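Drirarlow Opens Orders for Tanner Hand-Held Gripper Kit

Paired grippers let a seated operator record two-handed tabletop tasks without a robot on the bench

NETILPORT – Drirarlow will begin taking orders in October for Tanner, a kit of two hand-held grippers for recording everyday manipulation tasks. The kit is meant for research labs and small automation teams that need demonstrations of work done with both hands and do not want to tie up a robot arm to get them.

An operator holds one gripper in each hand and does the task at a table. Each gripper has two black fingers with flat pads and carries its own camera. A triangular white plate on top of each gripper is used for tracking. Both grippers are wired, and the cables run to a single recording computer.

Drirarlow chose paper cup handling as the first task set to go out with the kit. Cups are light, they crush easily, and ribbed sleeves give the pads an uneven surface to hold. The set covers picking up, tilting, turning over and stacking.

“We had customers asking for cups before we had a price list,” said Ourania Lambrakis, product lead for Tanner. “A cup tells you very quickly if your grip is too hard. We went through a lot of them before we settled on the pads.”

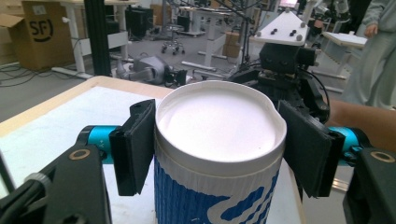
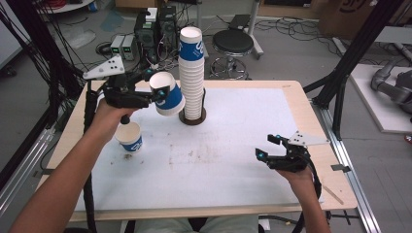
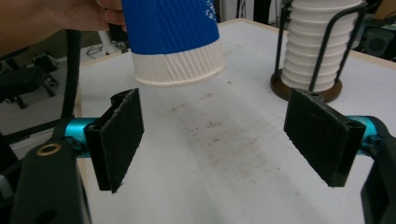
Can Tanner recordings be used with an arm that Drirarlow does not sell?
Any arm that accepts a parallel two-finger gripper can be used, provided the customer supplies a model of the arm and its mounting flange. Files are exported in an open format, and the conversion scripts are part of the kit. Customers who would like help with a first conversion can book it as a separate service.

What is in the kit

Each Tanner kit has a left and a right gripper, two cables, table clips, a calibration sheet, a spare set of finger pads and a license for Kiltier, the company's recording and review software. The computer is not included. Drirarlow publishes a list of machines it has tested.

Kiltier shows the views from both grippers side by side and lets the operator mark a take as good or bad before starting the next one. Bad takes are kept in a separate folder – several early users asked for this so they could study failed grasps later. The cup handling set contains 3,000 recorded takes, made by 29 operators at the Netilport office.

Finger pads wear with use and are sold in packs. Swapping a pair takes 5 minutes with the supplied driver, and the grippers should be recalibrated afterward.

Availability

The first batch is limited to 39 kits. Labs that took part in the early program will be served first, and remaining kits will be assigned in the order requests come in. Pricing is available on request from the Drirarlow sales desk. A second task set, on folding small towels, is being recorded now and will be free to owners of the first batch.

About Drirarlow

Drirarlow designs grippers and recording tools for robot learning. The company is based in Netilport, where it also assembles and repairs its products.

Media contact: Ourania Lambrakis, Drirarlow, Netilport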